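Home | Features | Labs | Opinion | Subscribe

November issue
By Edileuza Vieira

We use cookies to remember your reading preferences. Accept | Manage

The Fold Before the Fold

When Ronaldo Fontes explains his research to his family, he says that he teaches a robot to be patient with clothes. At Filtari, the small laboratory where he works, the team has a different name for it. They call it the search stage, and they believe it is the part of folding which most earlier work has treated too quickly.

A towel has four corners and they are easy to find. Sports clothes are harder. The fabric slides, the legs hide inside each other, and a waistband can look very much like a hem when everything is bunched together. The method from Fontes and his colleague Cremilda Coutinho, named Grillow, does not try to recognize the whole garment at the start. It asks the robot to take one edge, lift it a little, and look again.
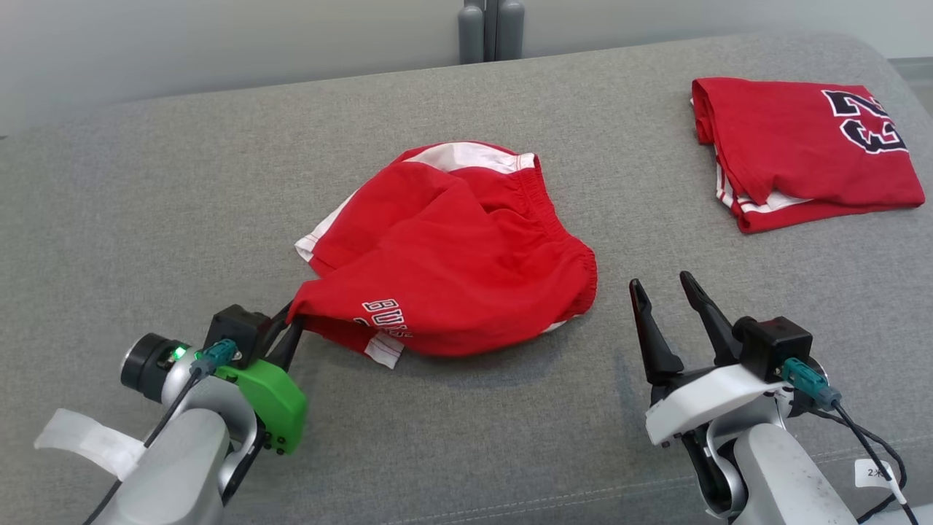
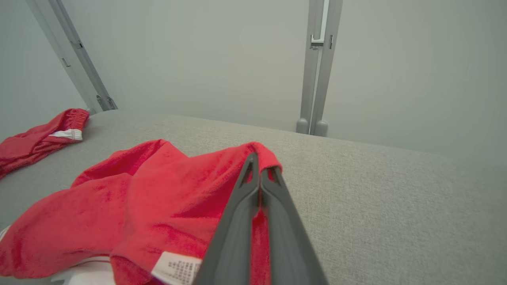 Each small lift changes the shape of the cloth, and the change is information. If the fabric rises to a sharp peak, the grip is probably on a single edge. If a wide part moves together, the fingers have likely taken several layers, and the robot should let go and choose another point. Coutinho wrote the first version of this rule in one evening — she says it was too simple, and it is still in the program.

The team tested Grillow on 47 garments, in 246 trials. With the older method, the robot needed a person to help it in 21 of every 100 trials. The new one brought this number down to nine. The price is time, because two or three extra lifts make every fold slower.

Ita Horgan, who studies soft materials at Beddoe and did not take part in the work, finds the result useful but wants to see it with thicker cloth. "A winter coat does not make a nice peak," she told me.

Fontes agrees with her. Coats are on his list for next year, after socks.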